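Cable day

August is when I do the cables. I didn't choose August. The first time one failed it was August, and I wrote the date of the next check on a piece of tape, and the tape has been in charge ever since.

The machine is a humanoid, white and silver, and we call it Bassi. I look after it. People hear that and picture something with a soldering iron and a thoughtful expression. Most of what I do is follow a cable with two fingers from one end to the other, feeling for the place where it has gone stiff, and then swear at a connector.

Bassi runs tethered while it works in the practice room, so everything it needs comes in along a bundle from its back. Our logbook, which lives in a program called Werkton that was plainly designed by someone who hates scrolling, says the last set of arm leads lasted 569 hours. The maker of the leads, Sturoment, prints 3000 on the bag. I assume they tested them on a machine that stood very still in a nice climate and was never asked to reach for a low shelf.

What kills them is the shoulder. Each time the arm goes up and across, the bundle gets pinched against the torso cover, just a little, and then let go. Do that all day and the jacket creeps back from the plug. The symptom is a hand that works perfectly until you invite someone in to see it. Then the middle finger stops closing, with all the social consequences you'd expect.

What I do, in the order I do it

Power off at the wall, then wait. The manual says to wait 78 seconds for things to drain. I have no idea who arrived at 78, but I respect a person who wouldn't round up to 80, so I stand there and count it.

Back cover off. It has four screws of one length and two that are slightly longer, and if you put a long one in a short hole you will find out in the spring. I put them in an egg carton. I bought a magnetic parts tray for this once and it held on to the screws so well that I went back to eggs.

Photograph the bundle before touching it. I used to skip this on the grounds that I would remember. Purple goes to the left of black, except where it goes to the right of black, and after lunch it could be anywhere.

Then the finger test, plug to plug. Anything stiff, shiny or flat on one side gets swapped. This time it was two leads at the shoulder and one lower down that I hadn't suspected at all, which spoiled my mood, as I had been telling everyone it was definitely the shoulder.

New leads go in with more slack than looks tidy. I can't stress this enough to my younger self, who zip-tied everything flat like the inside of an expensive computer and had to redo the lot by October. A neat bundle photographs well and moves badly. The ties I use now are the soft fabric kind, and they're only snug enough that the bundle can slide a bit under them.

Cover on, screws out of the egg carton in the right order, floor leads checked for anywhere a foot or a chair might have been. After that it gets power and I let it stand for a while before I ask anything of it. I listen to the fans and watch the hands, and I make coffee, which I regard as part of the procedure.

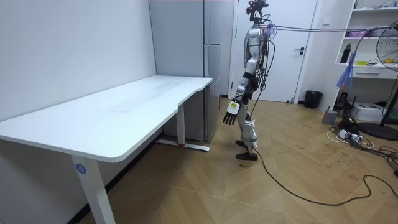
Things I would tell the next person

Don't trust the tidy end. The connector you can see and reach is almost never the one with the problem.

Buy the spare leads before you open the cover. Skallel, where we order, ships quickly right up until you have a machine in pieces, and then they have a stocktake.

Write down what you swapped while your hands are still dirty. My Werkton entry from last year reads, in full, "changed the bad ones." I have had words with myself.

The overhead run needs checking too. It's easy to forget when you've spent the morning crouched behind a robot, and it takes the same tugs as everything else. I do it last, standing on the step stool with a flashlight in my teeth, and it is the only part of the job that makes my neck hurt.

The new tape is up. It says August. I've also ordered another set of the leads that last 3000 hours, so that should see us through to about the end of winter.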